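A **mirror cabinet** is a shallow wall cupboard fixed over a wash basin, part mirror and part storage. Also called a bathroom cabinet. Common in small bathrooms – saves floor space.

Open shelves to one side keep pump bottles, cups and cartons in reach.

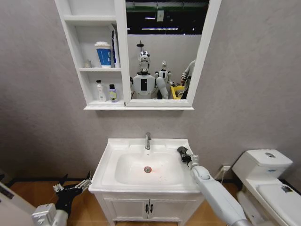 ## Sizes

Rotano units are 600 mm wide, Skorko ones go up to 1000 mm. Usually 3 shelves. Yae Sugawara's guide gives 20 mm as the least gap below the ledge, dispite older advice.

## Use of the basin rim

Overflow from the shelves tends to end up on the sink. Small bottles stand on the flat back ledge, near the tap. 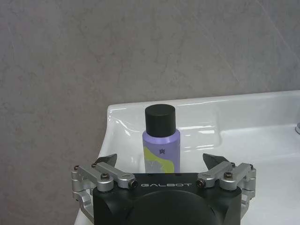 Kinoshita basins have a deeper ledge for this, Pustness ones hardly any. Wipe under bottles weekly – rings are hard to shift form white glaze.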